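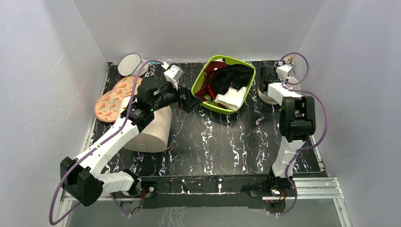
The Long Way to Fondesby

The night bus to Fondesby leaves at 8 in the evening and gets in before the bakeries open. It covers 302 miles and makes 16 stops, most of them at gas stations. A one-way ticket costs less than a tank of gas, and that is why most people on board bought one.

Honder Lines took over the route from Britex in July. The seats are the same ones, with new covers. The reading lights work on the left side of the bus and mostly do not work on the right, so regular riders line up early.

The longest break is at the Abubakar diner, where the bus waits long enough for a plate of eggs. The kitchen stays open for it. Students eat fast and go back to sleep. Warehouse workers on their way home after a two-week shift tend to stay at the counter until the driver stands up.

After the diner the road climbs and the phone signal goes. People talk a little more then, usually about jobs, rent and who is picking them up.

Trains have not served Fondesby in decades, and the nearest airport has two flights a day. Honder has asked the county for help with fuel costs and wants an answer before winter. Until then the bus runs nightly – with five seats filled or with all of them taken.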